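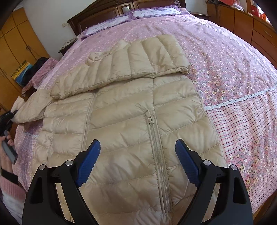 Winter coats, secondhand: a shop owner talks prices, zippers and smell

13 Nov 2021

She opens at 10 and there's already a line. Coat season. The owner of Briris, a two-room resale shop in Firkeck, talks while tagging, so some of this came in pieces.

"People come in June with their coats. June! I don't have the rack space in June," she says. "Then it gets cold and everybody wants one by Friday."

The shop took in 349 coats this fall. Of those, 116 were still on the racks when we spoke. Mostly wool, she says, which moves slower than it used to. Puffers go first.

What sells a coat? "The zipper. I check the zipper before I check anything. If it sticks in my hand it'll stick in yours." She sends the bad ones to a repair place called Figueiredo, two doors down, and splits the cost with the seller. Not every seller likes that. "They say, just take five dollars off. No. Somebody has to wear it."

Down is its own headache. Sellers wash it, dry it for half an hour, bring it in clumpy. "Dry it again. Then again. Tennis balls, low heat, a whole afternoon if you have to. I've sent coats home three times."

And smell. She won't budge on smoke or mothballs. Perfume she will air out in the back hallway for a few days, depending whose it is (she laughs, doesn't explain).

Most of her puffers are priced at $30. She was asked if thats too low. "My landlord thinks so." The phone rings, she lets it. "I had one woman buy the same coat she sold me. Same coat. She missed it. I charged her what I paid her, what am I going to do."

Online sales? Tried it, hated it. "Measuring. All day measuring. Pit to pit, sleeve, back. Then they write and ask is it warm. It's a coat."

She does keep a hold shelf now, two days, no deposit. After that it goes back out. A customer comes up to ask about a navy parka on the shelf and the interview stops for a bit.

Back at teh counter, she says kids sizes are what she's short on. Anything with a hood. Drop-offs are mornings only, clean and dry, pockets emptied. "I found a sandwich once. Please check the pockets."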